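Grultbridge Tool Library, progress report to the Illon Fund
2 October 2019

You asked for an honest account of the first part of the grant, so I will start with membership. We have signed up nearly 200 households since June. That sounds good, and I would not lean on it. Joining is free, and a lot of those people have yet to borrow a thing.

The lending desk in Durnimwood opened late. The lease took longer than the landlord promised, and the shelving we had budgeted for did not fit the room. We now open two evenings a week. The application said five. I thought five was too many when we wrote it and I still do.
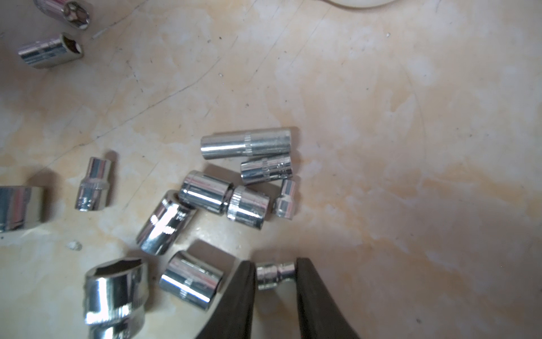 Late returns are the bigger worry. The plan assumed reminder emails would take care of them. They have made little difference that I can see, and I doubt a stronger wording will help. A small deposit might, though it would put off some of the people the grant was meant to reach. We would like your view before we try it.

The loan software from Kratochvíl works, mostly. It loses renewals made by phone, and we keep a paper book as backup. The supplier says the next update will fix this. They said the same of the last one.

Spending is under budget, only because we have not hired the second desk worker. Please don't read it as a saving.

We also claimed that borrowing would cut what households spend on tools. We have no figures for that yet, and the survey we drafted asks such leading questions that I want it rewritten before it goes out. The new draft will come to you with the next claim form.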